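ok moving update thread, apartment hunting in Stosville edition

448 listings on Provia this morning. filtered for two bedrooms, cats ok, under budget. 48 left. half of those were the same building posted over and over

saw one out by Itarthorpe. nice light, lovely landlord, bus stops at 7pm. so no

also application fees?? paid two already and havent heard a peep from either. when did this become normal

Mahasneh Lettings wants pay stubs, a reference from my last landlord, a reference from the one BEFORE that, and a letter from my employer. I'd like to rent a place to sleep in pls

tip if your starting in September like me: call, dont use the contact form. form got me nothing, phone got me three viewings by lunch

current favorite is the top floor one near the library. gas stove, oven under the counter, rent includes water. deposit is brutal tho
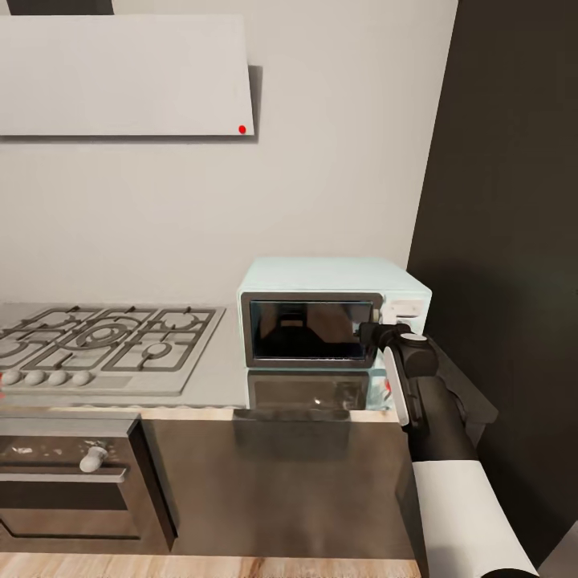 Replying to this thread, dee_in_stosville wrote: ask for the deposit in installments, mine said yes and it was never on the listing

ok did not know you could do that. calling them at 9 tomorrow

will report back. if anyone has moving boxes, I have around zero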